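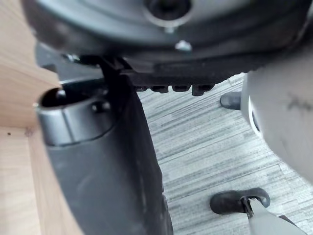 Alla cabinet leans and the door rubs on carpet
Ticket opened by: Marta Koval
Product: Alla storage cabinet, light wood finish
Status: Solved
Opened: May 25, 2024

Hi Allovwood people! I bought the Alla cabinet from you in April and put it together in my home office, and I've been fighting with it ever since. It's a lovely piece (the color is exactly what I wanted, sort of a pale beige tan) but it leans forward and the door won't stay shut. If I push the door closed with my knee it sits there for a bit and then slowly swings open again, usually when I'm on a call. The bottom edge of the door also drags on the carpet for the last bit of travel. I've got gray carpet in there, the streaky kind with light and dark mixed together, and it's not a thick one at all, so I didn't expect any trouble.

I'm going to write down everything I try, in order, because last time I contacted a furniture company they asked me to do the same thing over and over.

First try. I emptied it completely and pushed on the top corners to see if the whole thing rocked. It did, front left to back right. I put a folded cereal box under the front left foot and the rocking got better, but the door still swung open. Took the cardboard out again.

Second try. Went over every screw in the back panel. A few of them were loose, which I'll own up to, I was tired by that stage of the build. Tightened them all by hand. The cabinet feels a lot stiffer now, so that was worth doing! The door, sadly, does exactly what it did before.

Third try. Adjusted the hinges. Your booklet shows page 9 as the hinge page, and it tells you to turn the side screw to move the door left and right. Fine, that works. What I can't find is how to move the door up. I turned every screw I could see and ended up with the door crooked, and then spent most of the evening getting it back to where I started.

One other thing while I'm here. There's a tiny dark speck on one of the light wood panels, low down. I tried a damp cloth and it's still there. It doesn't bother me a whole lot, I'd just like to know if it's a flaw or something I can get off.

Thanks for reading all this. I know it's long.
Marta

---

Reply from Rajkumari Nigam, Allovwood support

Hi Marta, thanks for the detail, it saves us both some back and forth. Could you tell me whether the cabinet is right up against the wall, and whether there is a tack strip under the edge of your carpet? Carpet is usually higher along the wall where the strip is, and that tips a cabinet forward. Please also check the lower hinge plate. It has slotted holes, and loosening both plate screws lets you slide the door up.

For the speck, please try a soft white eraser, very lightly. If it stays, it is probably part of the grain and we would leave it alone.

Rajkumari

---

Reply from Marta Koval

Oh, the tack strip! I would never have thought of that. Yes, the cabinet is pushed all the way back to the wall. I got down on the floor and pressed along the carpet with my thumb and there's definitely a ridge running along there, right where the back feet sit.

Fourth try. Pulled the cabinet 3 inches away from the wall so the back feet are clear of the ridge. Huge difference. I put a level on the top shelf and the bubble is very nearly in the middle now, front to back. The door stays shut if I close it gently. If I let it go from halfway it still drifts, but toward closed this time, and I'll take that!

Fifth try. Found the slots on the hinge plate. They were hiding behind the little covers, which the booklet doesn't show at all (could somebody add that? please?). I loosened the lower plate, couldn't budge the door, then figured out the top one has to be loosened too. Matvii held the door up with a paperback under it while I tightened everything. It took us 25 minutes, mostly because I dropped a screw in the carpet, and a small screw on streaky gray carpet is basically gone. I found it in the end by running a fridge magnet back and forth.

The door clears the floor now. No more rubbing.

The eraser did nothing to the speck. I'm going with grain.

My one leftover question is the gap. With the cabinet pulled forward there's a space behind it and I don't love that, it's going to collect pens and dust, and I worry about it tipping. Is there a longer wall bracket? The one in the box only reaches if the back is touching the wall.

---

Reply from Rajkumari Nigam, Allovwood support

So glad the door is behaving. Yes, please do anchor it. The longer bracket comes with a strap, and I've asked Cúc Ngô in our parts team to send you one at no charge. Until it's fitted, keep the heavy things on the bottom shelf and don't leave the door hanging open with weight on it. I've also passed on your note about the hinge covers.

---

Reply from Marta Koval

Bracket came, thank you Cúc! It went in without any drama, and the strap has enough slack to reach the wall with room to spare. I cut a strip of leftover shelf board and laid it across the gap at the back, so pens can't fall down there now. It's a slightly different beige but you have to be looking for it.

It's been 7 days with the cabinet fully loaded, all my binders and the printer paper at the bottom, and the door hasn't swung open once. I did have to give the top hinge another quarter turn after the weight went in, so if anybody else has this cabinet on carpet, leave the final hinge adjustment until you've filled it up.

You can close this one. If the new booklet ever gets printed with the hinge covers in it, I'd love a copy!

Ticket closed by Rajkumari Nigam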